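Findton cell: left arm drops out between pick and retreat
Ticket 357
Opened August 10, 2026
Status: Monitoring
Severity: 2 (raised from "annoying" at the request of the person being annoyed)

Summary
Left arm on the pick-and-place bench faults at random with E-214, "wrist comms timeout." The arm holds position, the hand holds whatever it had, and the console suggests contacting your administrator. I am the administrator.

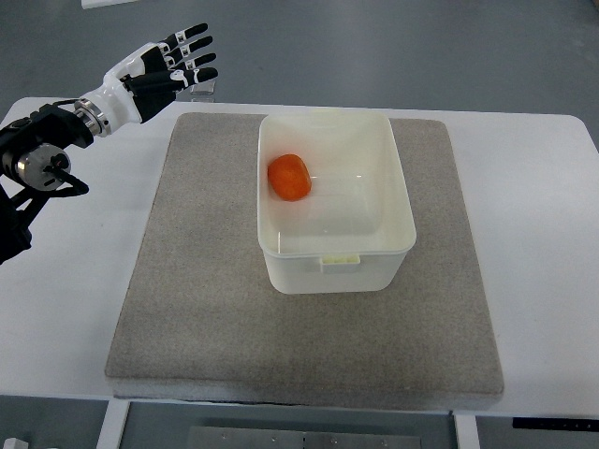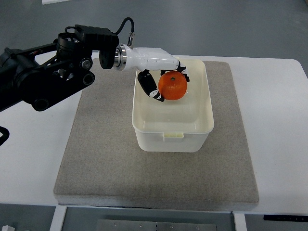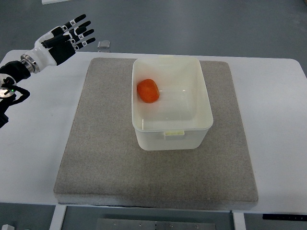
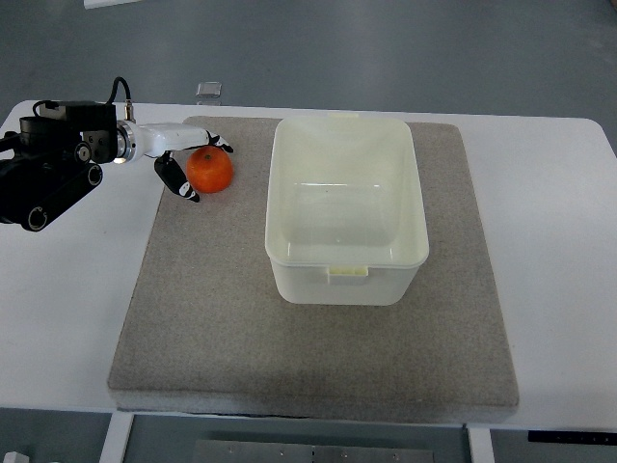

Left arm, orange fruit and white bin on the felt mat, Findton bench.

Setup
Arm controller: Valtum, stock firmware
Hand driver: Cadwaladr, January build
Task runner: Lavo
Task: pick fruit from mat, place in bin, open hand, retreat, repeat

Log entry 1
Fault came up mid-task. Cleared it from the console, homed the arm, restarted. Fault came back. Cleared it again with more conviction. Same result.

Log entry 2
Opened a case with Valtum support. They asked if we had tried turning it off and on. We had. They asked if we had waited 40 seconds in between. We had not, so we did, and it ran beautifully until I sat down.

Log entry 3
Swapped the hand driver for the previous build. The fault still appears, and the fingers now close in a different order, which nobody asked for. Put the January build back.

Log entry 4
Pulled the controller logs and lined them up against the Lavo task log. Every E-214 lands in the same stretch: after the hand reports open over the bin, before the arm reaches its retreat pose. No faults on approach. No faults on the grip either, which is where I had spent two days looking.

Log entry 5
Power off, lockout on, then moved the wrist by hand through the retreat path with a meter on the hand cable. Continuity drops out near the end of the wrist roll. Straighten the wrist and it comes back. The connector is seated and the pins look fine. The fault is in the cable, inside the jacket, where I can't see it and therefore blamed the software.

Safety note
On a timeout the hand keeps its last command. If that command was "close," it stays closed, and after a clear it may execute whatever was queued. Do not reach in to take the fruit out of the fingers. Hit the e-stop, wait for the drives to drop, then reach in. Clearing the fault from the console does not count as stopping the robot. I have put this on the bench in large type.

Workaround (applied)
Limited wrist roll on the retreat move in Lavo. The arm now backs off along a longer and frankly silly path, but the cable stays out of its bad spot. Ran 40 cycles without a fault. Previous best was nowhere close.

Fix (pending)
Replacement cable requested from Cadwaladr with a longer service loop. When it arrives: fit it, remove the roll limit, rerun the same test, check the cable again by hand at both ends of travel.

Also requested: a way to make the hand driver discard its queue on timeout. Reply so far is that this is "expected behavior." I have asked who was expecting it.

Leave this open until the new cable is in. Please don't close it for inactivity again.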